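Hongjun Hou had a spreadsheet open before I'd got my coat off. He plans the equipment spending at Fenutard, and I'd come to ask what it takes to put two robot arms on a packing bench without regretting it.

"Everyone starts with the arms," he told me. "I start with the table."

So we talked tables, which I enjoyed more than I expected! The layout came first, all done in simulation. 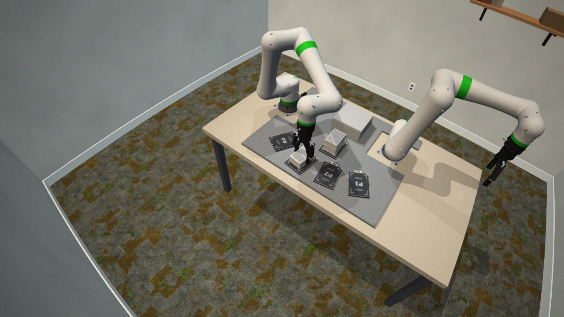
*Two arms, one table: the planned bench in simulation.*

Hongjun got quotes from Jorden and Tan, and the gap between them was mostly grippers and spares. "Tan wanted 66 days for delivery," he said. "Jorden said 80, but they'd throw in the fitting." He went with Jorden, and he's still a bit cross about the wait.

His colleague Chunhua Wei looks after the trials, and she joined us with a mug of tea and a list of 111 questions for the supplier (I've seen it - it's real). Her big worry is the fingers.
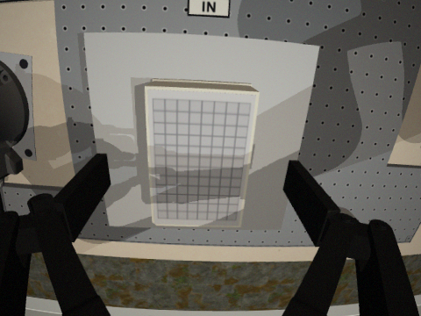

"A cheap gripper is fine until you change the box size," she said. "Then you're buying another one, and that wasn't in anybody's budget." She's asked for six spare sets of fingers in the first order. Hongjun has agreed to four, so far.

I asked if they'd looked at leasing. They had, through Justard, but Chunhua didn't like being tied to one service contract - "you pay for visits you never book" - and Hongjun didn't like the deposit.

They also want room to walk round the thing, so floor space has its own line in the plan.
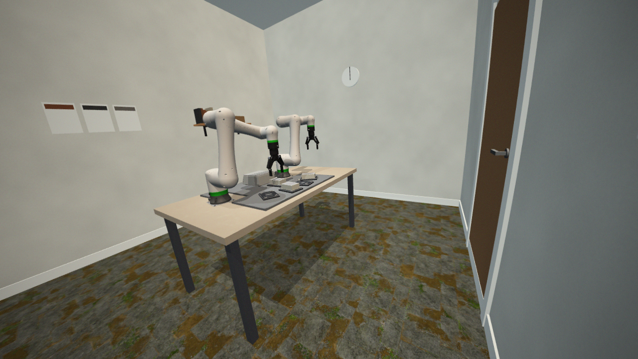 ## What they'd do differently

"Ask about training costs on day one," said Hongjun. Chunhua would have measured the doorway before asking for quotes. She has now, twice, and the bench will go through with its legs off.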